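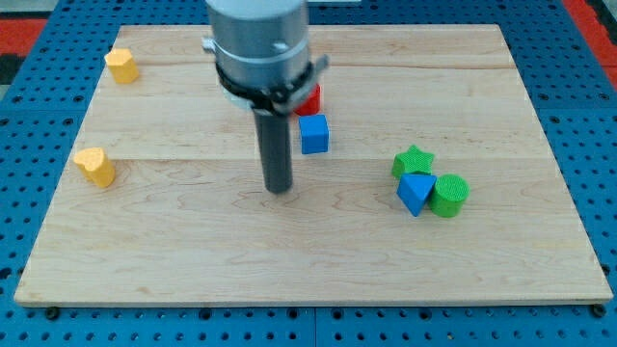

Fig. 1. Sorting exercise: arm with rod tool over the board, coloured shape blocks.

Print this page | E-mail this page

Work and Automation, Unit 4 handout
What changes for the people at the bench
Revised Aug 18, 2021

Read this before the tutorial. The Donalon case is in the reader and you'll need it for the second half. Bring the shift roster from the appendix as well, printed if you can.

1. What the demonstration shows

Keep Fig. 1 beside you as you read the sales material. The blocks are bright and easy to tell apart: a star, a heart, a cylinder, a cube. They sit on a flat board with plenty of clear space at the front. Ask yourself how much of the job has been done before the arm moves at all. Someone chose the shapes, the colours and the board.

At Donalon the parts were small moulded fittings, mostly grey, arriving in bins with dust and offcuts mixed in. The vendor, Skendia, showed managers a tidy bench task and then quoted a rate for the packing line. The two were treated as the same kind of work. I don't think they are, and I'd like you to argue with me about it if you do.

2. The Donalon case in short

Donalon packs fittings for the building trade. Before the change it had 40 people on the sorting benches over two shifts. The business plan said 22 would be needed once the cells were running. The rest were to be "released to higher value work", a phrase you should underline wherever you meet it.

By July the cells were running. The log for that month records 616 stoppages where a person had to step in. Most were short. A fitting had rolled under another one, or two had stuck together, or the tool had come down beside the part. The median stoppage took 90 seconds to clear, and the plan had put the figure at zero, as it had no line for stoppages.

Note who cleared them. The plan had no job title for this either. Former sorters did it, on sorters' pay, while still being counted against the sorting target.

3. Where the labour went

Three of the readings say automation removes dull work. Some of it does go. But look at what the Donalon staff said was left:

- watching a cell that mostly runs, and being blamed when it doesn't
- laying parts out so the machine can cope with them
- carrying over bins the machine rejected
- filling in the stoppage log, by hand, at the end of the shift

The second item deserves the most time. Spreading parts out on a tray is sorting work under a new name. It wasn't in the vendor's cycle time, and the tray was filled before the clock started.

There is a fair case on the other side. Several workers with sore wrists and shoulders said they were better off. Night shift was quieter. Nisbet, the smaller firm in the reader, kept all its staff, let them choose which bins went to the cell, and had fewer complaints. Nisbet also had much less variety in its parts, so be careful about using it as a model for everyone.

4. Skill

Experienced sorters could feel a faulty fitting without looking. Nothing in the Jesel checklist (the form most of these firms use to score jobs for automation) has a box for that. A job scores high if the motion repeats. Judgement made by the fingertips in the middle of a repeated motion scores nothing, so it disappears on paper first and from the floor later. Returned goods at Donalon went up in the same quarter. The company says the causes are unrelated, and the reader doesn't give us enough to settle it.

5. For the tutorial

Rewrite the Donalon plan's staffing table so that stoppages and tray laying are included. State whose hours they come from. Then pick one task from your own paid work and score it on the Jesel form, and write half a page on what the form missed. Casual and retail jobs are fine.

Reader comments (3)

benchside: I've worked next to one of these. The log part is spot on, except ours was on a tablet that kept timing out.

K2_evening: Is the half page marked or just for discussion? The unit outline says both.

mlt: Bit harsh on the vendor. Every demo is set up to work, and managers should know that when they sign. Good point about the trays though.

Contact the unit office | Copyright, course staff, all rights reserved | Back to top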